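Two thousand episodes in

January has mostly gone on collecting demonstrations in the simulator. As of this afternoon we have 2,058 episodes saved, which is more than I expected to have at this point and still fewer than Ximena Toledo wants.

For anyone new to this blog: the project is called Troltley, and it is meant to learn household fetching jobs by copying people. Someone steers the simulated gripper through a task, we record what the wrist view shows along with every movement, and the model trains on the lot.

A short episode takes me 14 seconds. A bad one takes more than 65, and I usually throw it away. Slow episodes teach the model to dither. We found that out with the first batch, where I kept stopping to think and the trained version stopped in the same places — over bare floor, with nothing near it.

This month's change was the starting positions. I had been beginning every episode with the target straight ahead, because it was easier for me. Iara Villalba went through the recordings and pointed out that the model had hardly any examples of looking at a wall and having to turn. So I now do five starts in each room facing somewhere unhelpful, with the fingers open, and drive from there.

The rooms themselves are plain. I repaint the walls between sets and move the furniture and plants about, so that the model doesn't tie a task to one colour of paint. Leaves are a nuisance. They hide the edges of whatever is behind them, and I still misjudge the distance when I come in from the side.

Next job is relabelling the older episodes, as I changed the naming halfway through and the two halves don't match. I'll put the new list up once Iara has checked it.
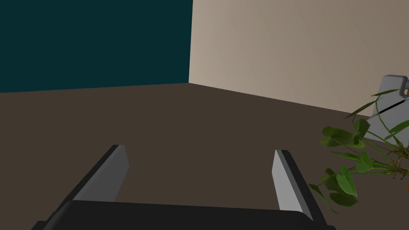 Wrist view in one of the teal and beige rooms, fingers open, plant on the right.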